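Do we need another Lasier movie?

Nigam Pictures has announced a third Lasier film, and I have yet to hear anyone explain what it would be about. The first one had a locked city, a missing brother and a villain who barely raised his voice. The second had a bigger city. I watched it in November with Renu Mittal, who has read all the books, and she was checking the time by the bridge fight.

The studio says the fans asked for this. Maybe some did. I remember a petition with 1000 names on it, and I wouldn't build a movie on that. 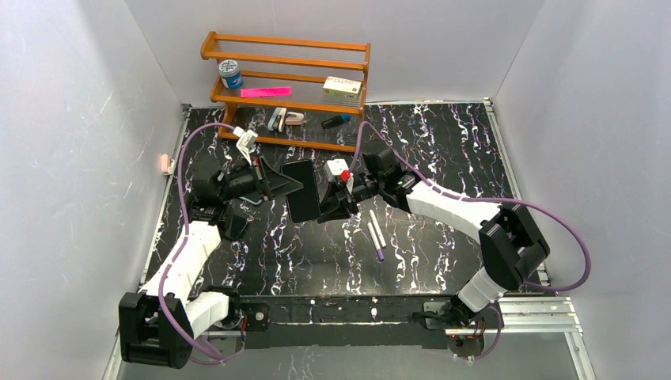 What the sequel got wrong

Ravindra Chaudhary's script gave the hero a joke every time things got quiet. In Stullidberg, his small film before all this, people sat in kitchens and disagreed for minutes at a time. I doubt the studio would let him try that now. The villain gets 3 scenes, and one is a flashback we had already seen.

Defenders point to the last 30 minutes. Fine, the Setville chase is good. It comes after a lot of standing in hallways explaining the machine.

I'll probably buy a ticket anyway, but I'd like to see a script first.

Geeta Goel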